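Gallery: the dropped blocks at Brurnport

Home / Workshop notes / Galleries

Text by Hemi Hoani. Published 8/20/18

This gallery page belongs to the longer report about our gripping fault, which you can find under Workshop notes. Several readers from the Hestilside group wrote to me that the report was too heavy with tables, and they asked for a page which is easier to follow. I have tried to make it. English is my third language, so I ask for your patience with some of the sentences.

The fault is easy to tell. Our arm at Brurnport picks wooden blocks from a pale table and puts them into a tray. It did this well during the winter. Then, in February, it began to lose blocks on the way. It did not lose them at the table, where a fall of a few centimetres does no harm, but at the top of the movement, where the arm turns towards the tray. One block flew over the low barrier and landed near the foot of my colleague Jarrah Fairweather. He was not hurt. After this we stopped the cell and we wrote it in the safety book as a near miss, the same as we would for a heavier part.

The gallery has four stations. Each has a heading and some lines, as in our other galleries. Only station 4 has its picture online at present; the others will come when Jarrah has sorted his folders.

Station 1. The barrier

The barrier at that time was 375 mm high. It was chosen for blocks which slide, and for this it was enough. For blocks which leave the gripper during a fast turn it was much too low. We changed it to a clear panel of 950 mm and we closed the gap at the corner, where the cable comes through. The gap is now covered with a piece of rubber mat, which is ugly but does its work.

If you have a cell of similar kind, I recommend to stand where a visitor would stand and look at the arm at its highest point. We had looked only from the operator's chair. From the chair everything seemed to be well protected.

Station 2. The air supply and the false trail

Our first idea was the air pressure. The gripper closes by air, and the compressor is shared with the paint room on the other side of the wall. Jarrah sat for one whole afternoon beside the gauge with a notebook. The needle moved a little when the paint room was busy, and we were very glad, for we believed we had found the reason.

We fitted a small reserve tank. The blocks still fell. I keep this station in the gallery on purpose, though it shows us in a poor light. The tank cost us two weeks, and during these weeks nobody looked at the fingers. The tank is still there and it makes no harm.

Station 3. The program from Zolgate

The arm runs with a control program named Zolgate, which we adapted ourselves. In the old version there was one signal with the name "closed". It became true when the fingers stopped moving. The program then understood: the fingers have stopped, so a block is held, so the arm may go up at full speed.

You will see the weakness. Fingers can stop on a block and yet hold it badly. They can touch it too low, or only on one corner, or on a face with dust. For the program all these cases were the same as a good grip. When the arm turned, the block began to rotate between the fingers, and after a moment it was gone.

Now there is a second test. After closing, the arm lifts slowly for a short distance and waits. The program then compares the position of the fingers with the position before the lift. If they have come closer together, the block has slipped, and the arm puts it down again. This makes each pick slower. We discussed it for a long time — Jarrah would have preferred the old speed — and we agreed that a slow pick costs less than a block in somebody's face.

Station 4. The fingers and the blocks

At last we came to the fingers, where we should have begun. The pads had become smooth in the place where they meet the wood. You could feel it with a nail, but you could not see it well under the lamps. Also the blocks are old ones. They came from Rakena in two crates, and many have dirt from earlier use. Smooth pads and dirty wood are a bad pair.

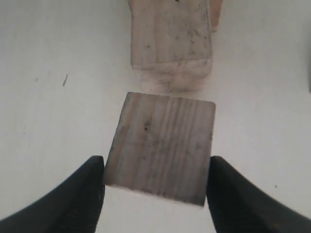
Wooden block between the two black fingers, with a second, taller block just behind the top edge. Note the slight tilt of the held face and the grey smudges on the wood.

A tilt is what I now ask everyone to look for. A block that sits a little turned between the fingers can be carried without trouble at low speed, and the same block may leave the gripper in a fast turn. The contact points matter too. When the fingers press well below the middle, the heavier part of the block is above them and it wants to roll over.

The neighbour blocks are the other question. In the old layout we let the blocks lie near each other, and a finger could push against the next block while it closed. The signal "closed" came then too early. The table plan now keeps more room between the pieces, and the person who loads the table has a cardboard template for it.

What we do at present

The pads are changed on a fixed date and not when they look bad. The blocks are wiped with a dry cloth before loading. The slow lift stays in the program, and the key for switching it off is kept in my drawer.

We have had more than 4 full test runs with the new pads and the slow lift, and no block went over the panel. One was dropped on the table, and we still do not know why. It is written in the safety book with a question mark.

Corrections to the text can be sent to the workshop address at the foot of the page. Please give the station number in your message.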